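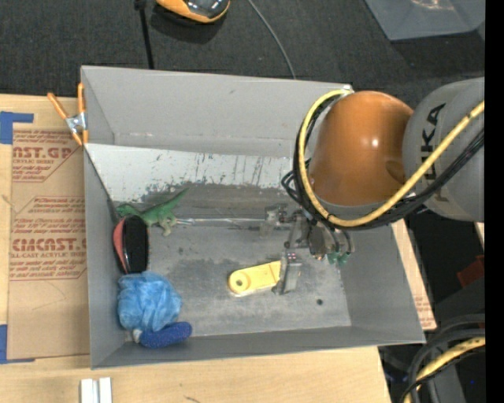
Sarahí Cuautle wrote:
> Before you all talk me into paint again, can I ask about bare metal?
> I have two of the old sloped bins from the Arriaga sale, the gray
> sheet metal kind with the flared rim, and I want to use one for the
> kids' odds and ends by the back door. The back wall on mine has those
> rusty smudges and black streaks. Do I sand the whole thing down or
> just clean it and live with it? Also is it even a good idea for toys?
> The rim worries me a little. And what do you do about soft things,
> do they come out filthy?

Hi Sarahí, hi everybody,

I vote clean it and live with it! I went the other way with my first one and I've regretted it ever since. I started with a little patch in one corner, and then of course the patch was shinier than everything near it, so I did the wall, and then the wall made the floor look bad, and by Sunday night I had gray dust in my coffee and a bin that looked like a baking pan. It has never looked like a bin again.

On the one I keep toys and bits in now, I left the marks on the back wall alone. Scuffs, streaks, rust-colored smudges, the whole lot, and the worn patch in the middle of the floor too. I kind of like the worn patch. Maybe somebody dragged a lot of something through there.

What I'd do with yours:

Vacuum first, dry, with the brush end. Then a rag barely damp with warm water and dish soap, and dry it right away with an old towel (not a good one, you won't get it back). If a smudge leaves color on the rag, go over that spot with 300 grit, by hand, very lightly, and stop as soon as the rag comes up clean. I tried 200 and it left scratches I can still find with a fingernail. Then Etel paste wax, thin, 2 coats, and leave it overnight in between. I know some people on here swear by the Morel oil, but I wouldn't put oil anywhere a stuffed animal is going to sit.

About the rim — run your bare hand over it slowly before you let the kids near it. A flared one is usually better than a straight cut one, but they get dinged in storage and then there's a burr. A small file takes care of it. Check any hole in the floor the same way. There's a small one in mine over toward the right side and I've never plugged it, but if you keep beads or game pieces in there you'll want tape underneath.

Soft things, yes, they pick up gray. The light blue cloth is the worst for it, no surprise, and it always ends up in the corner because that's what happens in a bin with sloped walls. Everything slides and then it sits there in a clump along one side. The dinosaur seems to do fine, he's plastic and he gets wiped off. Anything dark and fuzzy hides the dirt, which I used to think was a plus until I wiped one down and saw the rag. So either wax well or put a liner down for the soft stuff. Felt is nice but it slides too. I had better luck with a piece of that bumpy shelf liner, cut a bit short of the walls so it doesn't curl up.

One more thing on size. Measure the bottom, not the top! Mine fooled me completely. I bought a shelf for it going by the floor of the bin... no wait, I did it the other way around, I measured the rim, and got a 16 inch shelf that the base wanders around on. Anyway, with those slopes the two numbers are nowhere near each other, so write both down. For now I just keep it on the wood table, with a dish towel under it when I remember, since bare metal will mark a light top.

Is the other bin the same size? If you decide you don't need both I'd happily take one off your hands, or trade you for the wire baskets from Rusta that I mentioned in June. They're still in my hallway.

And please don't paint it!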